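Usstead Home Workshop Board > Benches, Storage and Shop Space

Thread: Bench top for a small shared shop - one thick slab or two sheets?

kmercado_shop
Three of us split the rent on a one-car garage in Badley and the bench we inherited is done. The top has a dip in the middle and the front edge is chewed up from years of somebody's vise. I have the base rebuilt already, 2x4 legs and a shelf at shin height. What I can't settle on is the top. Choices are a solid core door from the salvage place, two layers of board screwed together, or a real maple slab, which I can't afford unless somebody dies and leaves me one.

Uses are mixed. I do picture frames and small boxes. Jeferson does engraving and some electronics. Chin-lung mostly sharpens things and complains about the light. It needs to be flat, and it needs to survive glue.
- Kristine

nestor_t
Solid core door. I've had mine since 2000 and it's still flat enough for anything I do. Cut the lockset end off so you don't have the hole.

cl_au
For the record I complain about the light because there are two tubes in there and one of them flickers.

Door is fine by me but the one Kristine looked at was 80 inches long and the wall is shorter than that once the water heater gets its clearance. So we would be cutting it anyway, and then the end is raw core.

nestor_t
Glue a strip of hardwood on the raw end. Twenty minutes.

RemyPadilla
I'm going to disagree with the door. A door is built to hang, and every one I've used as a bench had some twist in it. Put two layers of board on a flat base, stagger the seams if there are any, and screw the top layer down from underneath so you can replace it. The top layer is the part you wreck. In a shared shop you will wreck it faster because each person thinks the other two are being careless.

Seal the bottom face too. People skip that and then wonder why it cups in July.

jeferson_tx
My vote is for two layers too. I care less about flat than Kristine does, what I want is a surface I don't have to apologize for burning or gluing something to. When I engrave I press down on one small spot and the old bench bounces.

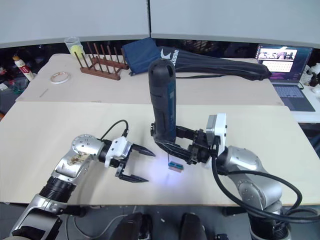 Small work like mine doesn't need a big bench, it needs a dead one. If the top moves when you lean on it, the cut wanders, and that goes for anything handheld. With the tool straight up like that, the tip at a little block and the light landing right where it touches, you'd notice any shake in the table before you noticed anything else. So whatever we buy, I'd spend the extra on bracing the base.

nestor_t
Bracing yes, agreed. A bench that walks is worse than a bench that's ugly.

kmercado_shop
Base has a stretcher front and back and I can add diagonals at the ends. Jeferson, how small is small? If you need a block held down I could leave a row of dog holes along the front.

jeferson_tx
Some of the blanks are no bigger than a domino. Dog holes won't help me, a scrap with a stop glued on it will. But put them in for yourself.

RemyPadilla
Don't drill dog holes until you've worked on it for a month. You will want them somewhere other than where you think.

Also, on buying the board. Clevevwood will rip sheets for you but look at the stack first and pull from the middle. The top sheet in any stack has been sitting there drying on one face. Lay them down flat when you get home, don't lean them on the garage wall. 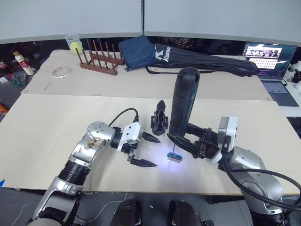

Wood has to sit a while before you fasten it, a few days at least in the room where it's going to live. Put the sheets down on something flat, one lapping over the other the way the front board does there is OK for a short time, but for a week I'd square the stack up so the whole sheet is supported. An overhang is where you get a bend. I also mark the best edge on each sheet with tape the minute I get it in the door, so that it ends up at the front of the bench. Pencil gets sanded off.

cl_au
A week is too long. It's a garage, the humidity in there on day one is not the humidity on day seven. Two days and then screw it down and let the screws argue with it.

RemyPadilla
The screws lose that argument, Chin-lung.

cl_au
They've won it at my house.

nestor_t
Can I ask what everyone puts on top? I used to wax mine, and then glue wouldn't stick, which was the point, but neither would a pencil line, and everything slid.

kmercado_shop
I was going to do oil, two coats. Is that wrong?

RemyPadilla
Oil is fine. Thin it, wipe off what doesn't soak in, and hang the rags outside to dry one by one. Don't ball them up in the trash. I know everybody knows that.

jeferson_tx
I did not know that for the first ten years, so keep saying it.

My only request on finish is nothing shiny. Glare off a glossy top makes it hard to read a fine line, and I already work next to enough bright metal.

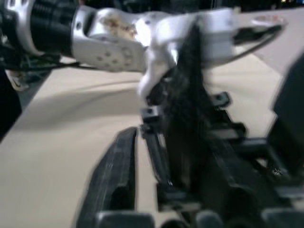
So oil, or the dull kind of water-based poly if Kristine wants something tougher. I've used the Hidayat brand satin on shelves and it was okay. It scratched but the scratches didn't show much.

nestor_t
Poly on a bench is a mistake. It chips and then you have to strip the entire thing. With oil you scrape, wipe on more, and go to lunch.

jeferson_tx
Fair. Oil then.

kmercado_shop
OK so here is where I've landed. Two layers, screwed from below, oil on all faces, diagonals on the ends of the base, no dog holes for now. Hardwood edge on the front only. Chin-lung gets a new tube, and I'll pick it up myself so we can stop talking about it.

The last thing is height. The old one was 34 inches and my back says that's low.

RemyPadilla
Stand up straight, arms down, measure to the crease of your wrist. That works for planing. For close work go up several inches from there.

cl_au
We are three different heights. Whose wrist?

RemyPadilla
Tallest person's, and the others get a platform to stand on. It's easier to stand on a board than to bend over for an hour.

nestor_t
Disagree, go with whoever uses it most. The tall one can sit on a stool.

jeferson_tx
Kristine uses it most. I'm in favor of a higher bench but I can make a riser for the fine stuff, a box with a flat lid that sits on top and goes on the shelf when I'm done.

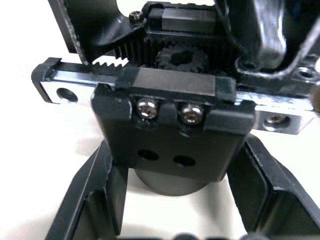
I'd make it maybe 6 inches tall with a lip on the back so parts don't roll off, and cork under it. Then Kristine can set the main bench wherever she wants and I won't have a say in it.

kmercado_shop
Sold. 36 inches then. I'm going for the board in the morning, will measure the wall one more time before I have them rip anything.

nestor_t
Measure the car too.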